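Review: Garrido square cleaning cloths, purple, and a few words on the small parts organizer

I bought the Garrido cloths in August, after the old ones from the supermarket began to leave lint on everything. I have used them for long enough now that I think I can write something useful.

The cloth is square and thin, with a pink hem which is a little lighter than the rest. In the shop it looked more like a napkin, and my wife asked me if we expect guests. But it is a good cloth. On a dark and shiny surface, where every fingerprint shows, it takes off the dust in one pass if you use it dry. With water it is slower. You must wring it very well, or it leaves lines and you have to go over the same place again.

I washed mine 13 times. The color became a little paler after the first wash and then stayed the same. The hem is still straight on three sides, and on the fourth side it has started to pull. I do not iron it. It keeps some wrinkles when you lay it down flat, and they do not matter for cleaning.

What I do not like is the label. It is sewn very strongly, and when I cut it off there remained a hard corner that scratched on soft plastic. Please be careful with this - I took the rest out with a needle.

From the same order I have the clear organizer box from Pandov. The lid is transparent, so I find the small things without opening it. The compartments are small, good for tiny parts and not for anything long. For a tool of normal length you need another place.

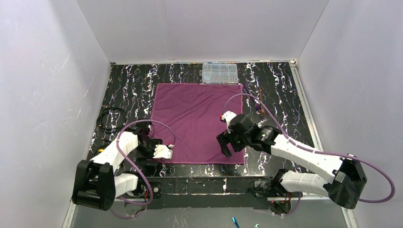

The Garrido cloth laid out flat, with the clear organizer behind it.

I also tried the gray cloth from Ornier for one week. It is thicker and it drinks more water, but it dries slowly and on Wednesday it already had a smell. For the kitchen I would maybe take the Ornier one, and for tables and covers I stay with the purple.

Four stars for the cloth, and four for the box. I would buy both again, if Garrido makes a softer label.

Bilal Nasrallah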